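Junk drawer and small parts tips, the quick version

Posted Jan 3, 2024 by Bevan Tapsell

Okay, quick one today. Holidays over, drawers full, can't find the picture hooks. Same as every year. These are my notes from clearing out the kitchen drawer, the hall drawer and the bench drawer in the garage. Skip to whatever you need.

START WITH A BIG TOWEL
Old bath towel on the floor or the bed. Tip the whole drawer onto it. Don't pick at it from the top, you'll be there till June. Screws don't roll on a towel. Done? Pick up the corners and shake the grit out over the trash.

FIRST PASS - TRASH ONLY
No sorting yet. Dead pens, dried glue, takeout menus, the warranty card for a toaster you gave away. Rubber bands that crack when you pull them. Keys are the exception, see further down.

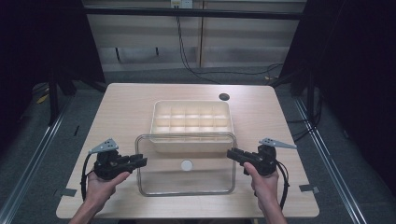 Screws and wall plugs next. Sort by what they do first and by length second, so wood screws together, machine screws together, plugs by color. You do not need 20 sizes. I kept four and the rest went in a jar for the neighbor. Empty the thing you're filling before you start, all the way, every little square. A pale tray with a grid of small compartments is what I'd pick over a stack of jars, dark screws show up against it and you can see right away when you're low. Clear box for whatever is too big for the squares. Don't fill to the top of the walls or it all migrates the first time you open the drawer in a hurry.

LABELS
Masking tape and a marker. That's it. I bought a Punley label maker and used it 2 times. Tape peels off when you change your mind, and you will change your mind. Write on the tape before you stick it down, much easier on small stuff.

BATTERIES
Stand them up if you can. Coin cells get a strip of tape over both faces and go up high, well away from kids and pets - please don't skip that one. Never loose in with screws or paper clips. Anything leaking, gloves on, bag it, take it to the drop-off. White crust in a flashlight: cotton swab, bit of white vinegar, let it dry completly before new ones go in.

KEYS
Try every key in every lock you own. Boring, takes an evening. Tag the ones that fit. Mystery keys go in an envelope with the date on it, one year, then out.

CABLES
One of each kind plus one spare. Coil loosely, no tight figure eights round your hand, bread bag clip or a twist tie to hold it. Write the device on the clip. If the thing it charged is gone the cable is gone too. Electronics recycling, not the regular bin. 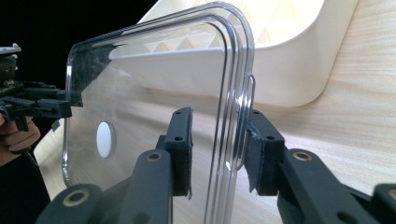 Sticky drawer while it's empty? Rub a candle stub along the runners, both sides. Works on old wood ones. For metal runners wipe with a dry rag first, then a tiny bit of silicone spray on the rag, never straight into the drawer. If the bottom sags, flip it over and run wood glue along the groove, weight on top overnight. Cookbooks are fine.

Drawer smells? Baking soda in a saucer, shut it for two days. Still smells - light sand with 200 grit, wipe, coat of clear shellac. That's how I finally got the mothball smell out of the Henríquez dresser, which had beaten everything else I tried on it for years.

LINERS
Measure the inside at the back AND the front, old drawers are never square. Cut a paper pattern first. I use the Trastari ribbed stuff by the roll, but leftover wallpaper does the job too if you don't mind it sliding a bit. Trays stay put better on the ribbed.

TAPE ROLLS
Fold the end over on itself. Every time. Thread the rolls on a bit of dowel if your drawer is deep enough, or a paper towel holder on the shelf.

TINY STUFF ON THE FLOOR
Dropped a spring or an earring back? Stocking over the end of the vacuum hose, rubber band round it, low suction. Or lights off and a flashlight laid flat on the floor, look for the shadow.

GLUE
Super glue in a screw top jar with one of those little drying packets. Wood glue, wipe the nozzle before you cap it. The Akach tube with the pin in the cap is good if you keep loosing caps like I do.

KEEPING IT THAT WAY
One in, one out for pens and scissors. Five minutes when you change the smoke alarm batteries. And one small dish by the door for the things that turn up in pockets, emptied when it's full.

Paint cans next time, I have a shelf of them and half the lids are rusted on.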